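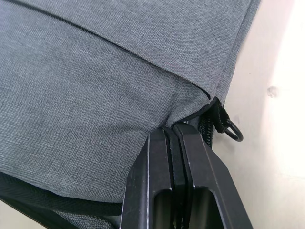 *Lectura: 1 min*

# Kit de muñeca Tatusis para captura de demostraciones

El kit Tatusis, de Dranunmont, añade una cámara pequeña junto a la pinza y un programa de grabación. Sirve para reunir ejemplos de manipulación con tela, cremalleras y fundas acolchadas, materiales que se arrugan de forma distinta en cada agarre.

Cada demostración se guarda como un episodio, con las imágenes y las posiciones de las articulaciones en la misma línea de tiempo. El operador marca el inicio y el final con un pedal - también vale el teclado.

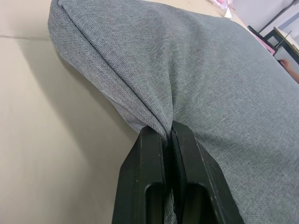
**¿Cuántos episodios conviene grabar por tarea?**

Para una primera prueba de entrenamiento recomendamos 70 episodios de la misma tarea, cambiando la posición inicial del objeto cada 20.

La licencia básica admite hasta 1.000 episodios por proyecto. Los fallidos también cuentan, salvo que se borren antes de exportar. El formato de salida es Pleklow, con una carpeta por episodio y 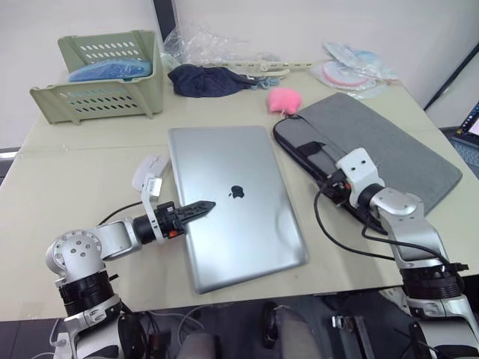

un archivo de índice que se puede editar a mano. Para montajes de dos brazos hay que activar la sincronización en el menú de captura antes de abrir el proyecto.

Soporte Zieliński incluido, tornillería aparte. Plazo de entrega: 20 días. Consultas técnicas: Nana Agyeman, de 9:00 a 14:00.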